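Zarnulo Tabletop: markers, pens and patterned cloths

Version 5, updated in September

Welcome! Zarnulo Tabletop is a picture collection about writing and drawing things on tables that have a pattern on them. Markers, felt tips, pencils, crayons, the occasional ballpoint, all on or over checks, stripes, florals and plaids. We love this stuff, and we hope you find something good to do with it.

What's inside

There are 1643 pictures in the full set. The split is 1000 for training, 600 for testing, and the last 43 are kept in a folder called extras, mostly cloths we only own one of. File names start with the cloth code, so everything on the same cloth sorts together (very handy when you want to see how one pattern behaves all the way through).

The codes are GI for gingham, ST for stripes, FL for florals, PL for plaid and SO for solids. Solids were added late and there are fewer of them.

Why gingham gets so much room

Gingham is our favorite, and the red-and-white check most of all! You get the full red squares, the white ones, and the pinkish in-between squares where the colors overlap, so one cheap picnic cloth hands you three backgrounds at once. The squares also shrink toward the far side of the table, which makes it a lovely surface for anybody working on depth or table angle.
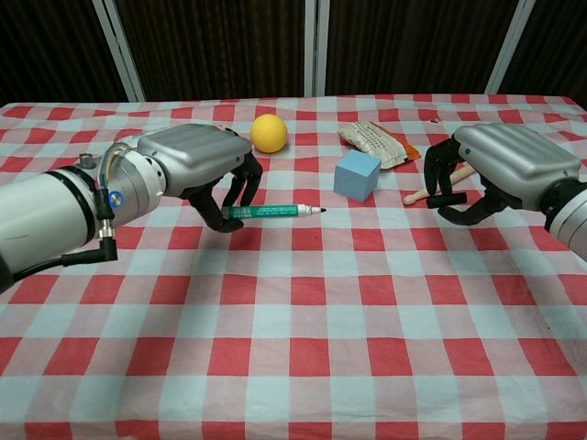
Green markers on red checks are a treat to work with. The barrel stands out right away, but a white section can melt into a white square, and a fine black tip is so small that it's easy to leave out of an outline. Please include the tip. In version 4 we were sloppy about this and fixed it by hand for version 5.

Wrinkles stay in. We don't iron the cloths between sessions, and folds near the edges are part of the fun.

Labels

Each picture has one text file with the same name. The first line is the cloth code, the second is the item (marker, pencil, crayon and so on), and the third is the main color in plain words. If there is small print on a barrel we don't type it out, we just put "print: yes".

Known gaps

Round tables are missing completely. Yellow highlighters are rare. Some of the FL files from Gittins still say "pen" where they should say "marker", so check before you count anything.

Thanks

The Tusen and Grundberg folders were merged in this version, and they make the whole set so much richer. If you have a plaid we don't, open an issue, we'd be thrilled to hear about it.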